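Cheetham Student Robotics Club
Help Desk > Handheld Gripper Project > Ticket 148

Jaw width reads zero on thin cloth, folds get thrown out

Opened by: Zuzana Ondrejka
Assigned to: Keith Kershaw
Priority: Normal
Status: Fix in testing

Zuzana Ondrejka wrote:

Hi Keith! First the good news, the cloth folding set is going really well and everyone wants a turn with the grippers. Now the problem. When I pick up anything thin (one layer of cotton, say) Stanar decides the jaws closed on nothing and tags the whole take as "empty grasp." The cloth is right there in the video! Thick stuff like the bath mat is fine. Sunday's session had 46 takes and 15 of them came back tagged empty. I watched every one of those and I'm holding cloth in all of them.

What I tried already:
- Restarted Stanar, same thing
- Swapped the left and right grippers, same thing on both
- Squeezed harder, which made it worse

Log line from one of the bad ones:
grasp_check: width=0.0 state=closed result=EMPTY

Keith Kershaw wrote:

Great report, and the "squeezed harder" bit is a lovely clue. Stanar has no idea what is between the jaws. It takes the closed position from calibration, calls that zero, and anything at or under zero is empty. If calibration was done with a light squeeze, then a firm squeeze on thin cloth lands below zero and gets clipped. Can you tell me how you calibrated? Did you close all the way and hold, or close and let go?

Zuzana Ondrejka wrote:

Close and let go, like on the Zulmont sheet. Oh no. Is the sheet wrong?

Keith Kershaw wrote:

The sheet is old! It was written for the Zulmont kit we used for the block stacking challenge, and blocks are so thick it never mattered. For cloth please do this:

1. Open the jaws fully and wait for the beep.
2. Close them firmly on nothing and keep squeezing.
3. Press Save while you are still squeezing.
4. Repeat for the second gripper. They don't share a calibration file.

Barry Cropper wrote:

Jumping in, I was the other pair of hands on Sunday. Could it be the joints as well? The screws on mine had worked a bit loose and there was some play in the linkage.

Keith Kershaw wrote:

Good catch Barry, yes, play in the joints will shift the zero point. Snug them up BEFORE you calibrate, otherwise you get to do it twice. Don't crank on them, the jaws should still swing freely. Glenys Bickerstaff has the hex keys in the Tastell toolbox.

Zuzana Ondrejka wrote:

Screws done, both grippers recalibrated, and wow, what a difference! I did 3 quick test takes with a single layer of cotton and they all read a small width above zero. Not one empty tag. I even got a corner pick to register, and those never worked for me before. So happy with this.

Denise Heywood wrote:

Yay! Can we rescue the old takes, or do we have to redo them? I already cut the video for my half of the poster from those.

Keith Kershaw wrote:

Keep them. The video and the motion tracks are fine, only the tag is off. Open each one in Stanar, choose Edit Tags, change the grasp result to "held" and put 148 in the notes so I can find them later. Please leave the raw width numbers alone.

I've also bumped the empty threshold down in the project settings. Before I close this I'd like a proper run over the bed with the blue cloth, including:
- a pinch in the middle, lifted clear of the mattress
- a corner pinch
- a slow release, so we can see the width come back up

Zuzana Ondrejka wrote:

On it! Starting with the middle pinch.
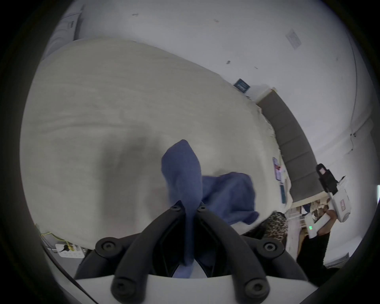 Still to do before closing

- Corner pinch and slow release (Zuzana, Barry)
- Retag the Sunday takes (Denise)
- Rewrite the calibration page on the Zulmont sheet (Keith)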